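Review: Kerr Bench Practice Guide for Robotic Computer Disassembly
Reviewed by Calum Guthrie, Rivholm
2 September 2024

The Kerr guide sets out working rules for cells in which an arm and gripper handle parts inside desktop computers. Rivholm adopted it on trial in July and applied it on two benches, numbered 1533 and 1535. This review covers the printed edition and its checklist.

Scope and clarity

The guide contains eight sections. Instructions are brief and can be followed by staff without an engineering background. Section 2, on placing the case and keeping the side panel off throughout the task, is the strongest. Section 4 requires the operator to note every cable near the gripper's path before motion is enabled.

Gripper and open case at the bench:

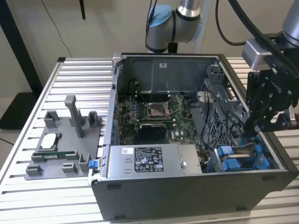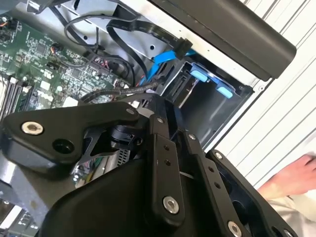 Points requiring revision

The rule on hands near the work area is too general. It calls for "suitable distance" and gives no figure, leaving each site to set its own. Rivholm has written a local rule requiring the arm to be stopped before anyone reaches toward the case. Fixtures receive a single paragraph, and the checklist has no line for confirming that they are secured.

Recommendation

The guide is approved for continued use, subject to the local rule on reaching. Sites using the Jilico checklist should retain its fixture page until Kerr issues a revision.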